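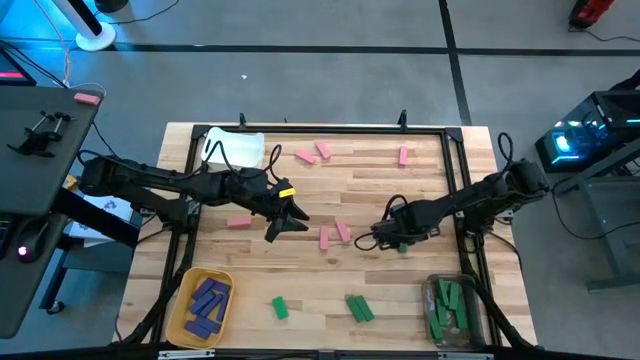
Cable strain gets this kind of cell before the motors do, Elif Naz Sönmez told us at the start of the Mandlow visit, and most of the upkeep routine follows from that remark.

The cell is a two-arm block sorter on a butcher-block table. A black metal frame sits on the tabletop, and each arm is fixed to a side rail through its own mounting base. The cables leave the arms in open loops – no drag chain, no sleeve. Mandlow tried sleeving in May and took it off again. It stiffened the wrist and hid chafing until a conductor broke.

Bins stand in the corners, yellow-orange and clear gray at the near side, a whitish one behind the left arm. Color assignment is set in software. Pink, green and blue blocks are in use.

Dorin Mihăilă went through the service steps. Base bolts are checked with a torque wrench every 2 weeks. The loop at each gripper is flexed by hand with the arm powered down, and any flat spot means a new cable. Finger opening is re-zeroed after each cable change. A full swap takes almost 20 minutes, most of it spent on the connector at the shoulder.

Calibration is done against the frame. Wood moves with the seasons and the rails do not follow it closely, so offsets taken from the tabletop drifted over the winter. The old table-based script, Netero, is still on the computer but no longer run.

Open items at the time of the visit: a spare left wrist cable on order, and a shorter routing for the thick cable on the right rail.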